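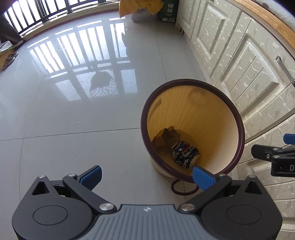

夹爪怎么养:跟Deepak Ahuja聊了一个下午

整理得比较赶,录音有几段听不清,先发出来,有错回头改。

Deepak Ahuja在Datia管手持夹爪的维护,前后2年。手上过的夹爪多了,他说看都不用看,捏一下就知道哪儿松。我们约在Findville的厨房点位,他到得早,工具包已经摊开了。一把小扭力起子,一卷蓝色指垫,酒精,无尘布,一支螺纹胶。没别的了。

先问最常坏的是什么。“指垫。永远是指垫。”软的东西,天天蹭柜门、蹭垃圾桶沿,边角先磨圆,然后表面发亮。发亮就是打滑的前兆。他的规矩是抓满300次看一遍,满400次不管好坏都换。“有人舍不得,说还能用。能用,但左右两片磨得不一样,你夹一个压扁的易拉罐,它就往一边转。”所以要换就一对一起换,绝不单换。

换法他讲得很细。先把爪子张到底,旧垫从指尖往根部揭,别反着来,反着揭残胶全留在槽里。酒精擦两遍,晾干。新垫对齐指尖,压住,从尖往下赶气泡。完了合爪,对着光看两片中间那条缝,上下要一样宽。“缝是斜的就重贴,别跟自己商量。”

然后是销轴螺丝。两边爪子是三角形的镂空骨架,靠关节处的圆头螺丝连着,Deepak说这才是真正要操心的地方。太松,爪尖有旷量,合上以后还能晃;太紧,回弹发涩,操作的人手会累,一累动作就变形。他的办法土:拧到底,退一点点,捏着爪尖左右掰,听声音。有“嗒”一声就是还松。螺纹胶只点一小滴,点多了渗进转轴,整个关节粘死。这事他自己干过,四月份,在Agarwal那边的点位,拆了一晚上。“后来胶都是我自己保管,不让别人拿。”

问他现场怎么验收。他不太信台面上的测试,喜欢拿垃圾桶试。桶深,口圆,爪子得斜着伸下去,桶壁内侧还有竖纹,指垫刮上去什么手感一清二楚。里面扔个捏扁的罐子,再扔团皱纸,一硬一软。“硬的看夹不夹得正,软的看松手的时候粘不粘。纸粘在垫子上不掉,那是垫子脏了,擦。”

一组动作做完,他会把中间那块带槽的灰色盖板摸一遍。为什么摸?“槽里爱藏东西。碎纸,头发,厨房里还有油。”油最讨厌,吃灰,结成一层硬壳。他用牙刷,干刷,不喷水。有一回新来的同事直接拿湿巾糊上去,Deepak隔着半个屋子喊了一嗓子。说到这儿他自己也笑。

左右手的爪子能不能混着换?他摇头。零件看着一样,磨损不一样,混了以后标定就得从头来。每把都有本子,哪天换的垫,哪颗螺丝紧过,都记上。我翻了他那本,最后一行写的动作累计是2628,后面跟着一个字,“涩”,圈了两圈。“那是右边上面那颗,”他说,“紧过头了,今天要退的就是它。”

他当着我的面退了那颗。起子转的角度小得我几乎没看出来。退完捏几下,再捏几下,递给我捏。说实话我没觉出区别,他说你多捏几百次就有了。

标定的事只聊了一点。每次拆过关节都要重做开合零点,完全合上记一次,完全张开记一次,各做三遍取中间那个。Datia内部用Brumus记这些数,Deepak嫌填表麻烦,先写纸上,晚上再补录。偶尔会忘。他让我别写,后来又说写吧写吧,反正大家都知到。

还问了地面反光、窗户太亮会不会影响干活。他说那归别的同事管,他只管爪子。“你问我螺丝,我能讲到天黑。”

走之前他又交代了几条,原话照抄:收工爪子要张着放,别合着,合着一夜垫子会压出印子。别拎一边的爪子走路,托底下。垫子别放窗台晒。螺丝掉了先别动脚,蹲下找。

下一篇打算写备件怎么备,等他有空。

2025年8月24日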